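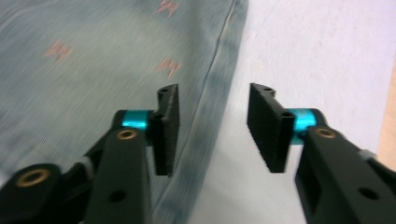
Page last changed: Saturday, 18:42

The workshop in Guvton opens in the evening, and on the bench nearest to the door there is usually one thing under construction for a long time. At present it is a gripper with two fingers, held in the hand, which its builder calls Hikeo. She asked me to leave her name out. "Write about the tool," she said. "My colleagues at work think I spend my weekends in the garden."

She began in August, after reading about people who teach a robot arm by doing the task themselves first, with a tool of the same shape as the robot's hand. The arm, named Bilell, stands at home in her spare room. It has so far folded nothing. "First I must collect good examples, and for this I need a good tool. So I have been building the tool, and the arm is waiting."

The fingers are black plastic, each ending in a flat upright pad. I asked about the teal rings behind the pads, because they are the only colourful thing on it. "Everybody asks about them. I needed collars and the shop had black or teal. With black ones I would lose them on the floor." The brass inserts she is more proud of. In the earlier version the screws went directly into the plastic, and after some weeks the holes were worn out. "I pressed the inserts in with a soldering iron. The first 8 I put in crooked. You have to go slowly and then stop a little before you think you should."

Cloth is the task she has chosen, and she admits it is a difficult one to start with. She practises on a pale blue piece with small pink marks on it, laid over a white surface. "A block stays where you put it. Cloth moves when you only come near to it. If I close the pads too high, I take air. Too low, and they push on the table and the whole finger bends."

Up to now she has kept 187 recordings and thrown away 42, mostly for the reason that her hand moved too fast and the picture was blurred. Her aim is 3000. I said that this sounded like a long winter. She answered that one fold takes less time than making tea, and that she does them while the printer is running.

The design of the linkage comes partly from Ahuja, an open project whose drawings she found online, but she made the arms broader and moved one pivot. Would she share her own files? "Yes, when the left finger does not rattle any more. I have changed the pin twice. Next I will try a washer."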